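September, late afternoon

Back at Rirley for the shop-floor half of the Skiltbridge work. I had meant to write up yesterday before starting on today, but I was asleep by nine, so this covers both.

The question I'm being paid to help with is whether a machine can take over any of the tidying and packing at the Amrani site yet. The people at Lernance who asked for the report would like a yes. My answer so far is no for most of it, and maybe for a few jobs if someone sets them up properly first. I've told them that twice by phone and I expect I'll have to write it out in full.

The jobs on the list are dull ones. Pick up a bottle, put it in a tray. Fold a cloth. Move the tray to the next bench. A new starter learns all of it in a morning and is bored by lunch. At home it's the same sort of thing, and I kept thinking about my own kitchen bench, which I left in a state.

Trays first. A person slides a tray to the edge of the bench, gets their fingers under it and lifts. Two flat jaws can't get under anything, so they have to pinch the rim or the wall. The cream plastic one has a smooth upright side and a rounded lip, and at the corner there's a short hollow post moulded into the rim. I spent a good while working out where I'd grab it. The lip curves, so there isn't much flat for a pad to sit against. The corner might be better, or it might be worse, and I don't think anyone will know without trying it a lot of times. I've put down 300 tries as a fair test in my notes. Lernance will say that's too many.

The pads themselves need watching as well. The dark green ones are rough and chipped at the edges, with small bits coming away. If these were going near food or clean stock I'd want to know how often they get changed and who does the changing. I wrote that down as a cost. It never makes it into the brochures.
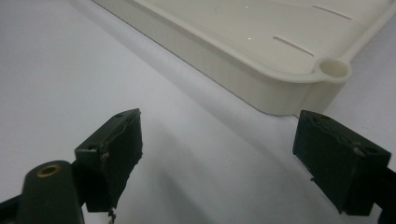
After tea

Soup and toast, then back to it at the table in my room. The heater is going, and it smells of dust.

The bottle job is the one I'd call closest to ready, provided the bottle stands up on something flat. It's a known shape and it has a cap you can close on from above. Put it on a crumpled cloth and the job changes. The base sinks into the folds, you can't be sure it's upright, and the cloth may want to come along when you lift. A person with a gripper in each hand can manage this because they're still using their own eyes and their own judgment, and only their fingers have been taken away. I think that's the part Lernance keeps missing. When they see the grippers they count the thing as automated.

My notes list 41 chores between the Amrani floor and the household set. I've marked 5 of them as worth a trial now. All are hard objects going from one flat place to another. Anything with fabric I've left off. I folded a tea towel this afternoon while I was waiting for the kettle and tried to pay attention to what my hands were doing, and I could not have written the steps down. There was a shake in it, and a bit of a tug at one corner, and I don't know how I knew when to stop.

The cost side is harder to be fair about. A person on the bench also notices when the labels are wrong, answers the phone and wipes up a spill. None of that is on the chore list, because it isn't anyone's job. I've asked for 2 more visits to watch the floor properly before I put figures to it.

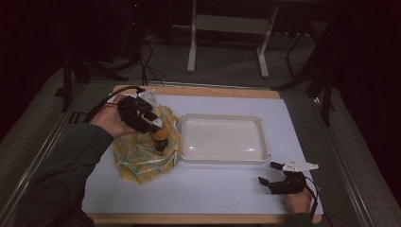
Bottle on the yellow cloth, white tray alongside, a gripper in each hand.

Must ring about the car in the morning. Also need to ask Skiltbridge whether they want the household chores in the same table or a separate one. I'd prefer separate.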